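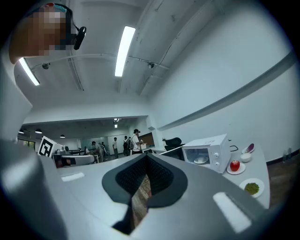 3.2 Lighting and ceiling fixtures

Fig. 2. Main hall: fluorescent tubes on a white ceiling, with small pendant lamps in the lower area beyond.

The survey covered 193 rooms in the Stevcombe district, all of them converted from some other use. Most had fluorescent tubes overhead, often two generations of fittings side by side. We logged tube position, ceiling color, and whether a second type of lamp was in use anywhere in the same open space. Mixed lighting was the norm – tubes over the work area, something softer at the back.

The hall in Fig. 2 is typical of the mixed group. Two long tubes near the front, bright white. Small pendants farther in, under the lower ceiling. Occupants (n = 1,424, questionaire in Appendix B) rated rooms like this one higher for "pleasant to be in" than rooms with tubes only, but lower for "easy to read in". The gap was larger in the afternoon. We have no good explanation for the afternoon effect. Malinowski scale scores are in Table 4.

Ceiling height was a problem. Where it drops partway along a room we took 2 readings, one per zone, and did not average them. Zdzisław Żak did the June readings again after the first meter drifted; only the second set is used. Rooms with exposed pipes or beams were coded separately – too few to say much, though shadows on the work surface came up in the free-text answers more often than we expected.

Limits: one district, one season. Daylight was not controlled for. Rooms with blinds were logged with blinds as found, wich adds noise.

We use cookies to improve your reading experience. Accept / Manage settings

Comments (3)

R. Sobczak: Did you record tube age? Old ones shift color quite a bit and that could be your afternoon effect.

trallon_reader: Table 4 is missing from the version I downloaded.

Ryszard Sobczak: Adding to my note above – would also like to see the two-zone rooms split out by ceiling height, if the raw readings are available.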